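La apuesta

Mi suegra dijo que un robot no dobla un pantalón ni aunque le recen, y mi mujer, que trabaja en Lasska y se lo toma todo como algo personal, le contestó que antes de Navidad se lo doblaba uno delante de ella. Se apostaron una cena. Yo no aposté nada. Llevo nueve años arreglando lavadoras y sé lo que dura la palabra «inteligente» pegada en una puerta.

El folleto de Tasow prometía noventa prendas por hora. No decía cuáles. Mi suegra lo leyó entero, con las gafas en la punta de la nariz, y preguntó si los calcetines contaban por uno o por dos.

—Eso es para la versión industrial —dijo mi mujer.

—Pues que me traigan la industrial.

Para ella planchar y doblar son la misma faena, y la faena empieza por los vaqueros, que son lo peor: pesan, se tuercen, guardan la arruga como un rencor. Una camiseta la dobla cualquiera, decía, incluso mi yerno. Un vaquero hay que agarrarlo por donde toca, y el sitio por donde toca cambia cada vez que lo sueltas.

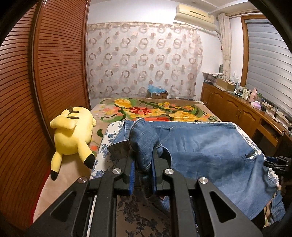
Yo le daba la razón por dentro. En el taller tuvimos una temporada un brazo de Laryea que debía clasificar juntas de goma. Con las duras, una maravilla. Llegaban las blandas, las que se enroscan, y el brazo se quedaba pensando encima de la caja como un señor delante de la nevera abierta. Duró hasta marzo. Al final las clasificaba yo y el brazo me las miraba.

Mi mujer sostenía que eso era antes. Que ahora aprendían de las manos, de miles de manos, que en Trovbridge tenían uno que cogía una toalla del cesto y la dejaba hecha un libro. Mi suegra quiso saber cuánto tardaba.

—Ciento sesenta y cuatro segundos.

—¿Una toalla?

—La primera. Luego mejora.

—Hija, en ese rato he hecho yo la colada y he discutido con tu padre.

Mi suegro, desde el pasillo, dijo que a él no lo metieran.

Vimos el vídeo de Trovbridge en el teléfono, los tres pegados a la pantalla. La toalla quedaba bien, no lo voy a negar. Pero alguien la había dejado estirada antes de empezar, y a mi suegra, que no entiende de motores y sí de trampas, le bastó con eso.

—Estirada la doblo yo con los pies. Que la saque del tambor, enroscada con una sábana y con la pernera de un pijama dentro. Entonces hablamos.

Lo pasamos otras tres veces. Mi mujer buscaba el mérito y su madre el truco, y las dos encontraban lo que buscaban. Yo miraba los dedos. Apretaban bien. Lo que no se veía era cómo decidían dónde apretar, si aquello salía igual con otra toalla, con otra mesa, con la luz de una tarde de lluvia.

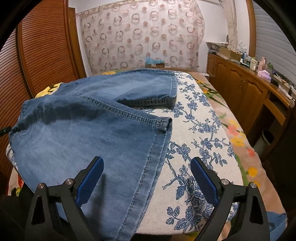 ¿Y quién paga la cena si el robot dobla el pantalón pero lo dobla mal?

Depende de lo que se entienda por mal, y ahí estuvieron hasta las once de la noche. Mi mujer quería que valiera cualquier pantalón que cupiera en el cajón. Su madre exigía las perneras juntas, las costuras casadas y ni un bolsillo asomando, y que la máquina fuera a buscar el siguiente sin que se lo acercaran. Lo escribieron en el dorso del folleto de Tasow y lo firmaron las dos.

El folleto sigue en la nevera, sujeto con un imán. De vez en cuando mi mujer añade una cláusula a lápiz y al día siguiente aparece tachada. Yo ya he mirado restaurantes.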